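**Timano opens new parts workshop in Bolport**

BOLPORT, 8 November 2025 – Timano, a maker of molded plastic parts for household equipment, has opened a second workshop on Swanson Street in Bolport. The new rooms will be used for checking, sorting and packing of parts before they are sent to repair shops and small manufacturers.

The company has worked in Bolport for eight years. Until June all finished parts were checked in the same hall where they were molded, and the space had become too small. The new workshop has two rooms, one for inspection and one for packing.

"Our customers often order only a few pieces, and they need that every piece fits," said Firouzeh Rahimi, managing director of Timano. "A part with a channel and thin walls can look simple, but if one wall is bent, the customer cannot use it. We wanted a quiet place where our people can take the time to look."

The current catalog includes 78 molded parts. Many of them combine several shapes in one piece, such as open channels, round cups and upright walls. These parts are handled one at a time and are not put in bulk boxes.
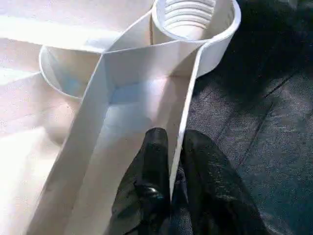 ## Checking and packing

In the inspection room, each part is placed on a dark surface, so that the edges of light plastic are easier to see. The staff look at the walls, the corners and the inside of the round openings. Parts that do not pass are returned to the molding hall.

Kwok-wai Hsueh, head of quality, planned the room together with the staff who work in it. "The insides of the cups are the slow part – you must turn the piece to the light," he said. "We do not want to hurry this."

Accepted parts go next door, where they are packed in cardboard trays. An order can be one single piece or up to 100 pieces.

## Orders and visits

Existing customers do not need to change anything. Orders are placed in the same way as before, and the delivery address for returns is now the Swanson Street workshop. Repair shops that wish to see the new rooms can arrange a visit with Morven Yule in the customer office.

**Press contact:** Elspeth Lennox, Timano, Swanson Street, Bolport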